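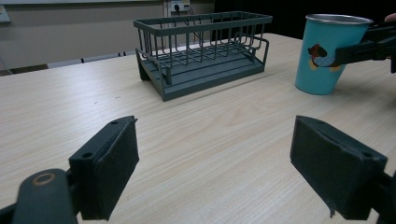 ## Questions about the dish rack in the shared kitchen

Written by Fereshteh Daneshvar for the residents of Haugen house, Gondthorpe. If your question is missing, please put a note under my door, room 106.

**Where does the rack live?**
On the wooden table, at the far side, with the long side parallel to the wall as near as possible. Please do not move it to the cooker.

**Which things go in it?**
Plates go between the curved wires, standing up. Small plates should be at one end and big plates at the other, otherwise the big ones lean and fall. Bowls can go upside down if there is place left.

**And cups and tumblers?**
Let them drain on a folded cloth beside the rack. The blue tumbler with the metal rim and the little cartoon animal on it should be washed by hand, with the soft side of the sponge. Tomos Mostyn put one similar in the dishwasher at his last house and the picture came off in pieces.

**May I put knives in the rack?**
No. Lay them flat on a towel and dry them at once. Shahla cut her thumb in March when she was reaching for a saucer.

**How long may my dishes stay there?**
Until the next meal. What you wash after breakfast should be in the cupboard before noon. In the evening we ask that the rack is empty by 10 pm.

**How do I clean the rack?**
Lift it to the sink and rinse the wires with warm water and a little washing-up liquid. Wipe the tray base as well, also in the step along its edge, where the chalk from our water collects. For hard chalk use vinegar, leave it for some minutes and rinse well. Do not use steel wool, it scratches the grey-green colour.

**The table is wet under the rack. What should I do?**
Dry it immediately, please. Water makes pale rings on wood and they are difficult to remove. Abbas Rashti has oil for the table and does it twice in a year.

**Can we have a second rack?**
We have discussed it. For the moment there is no space, but you can write your name on the list on the fridge if you want one.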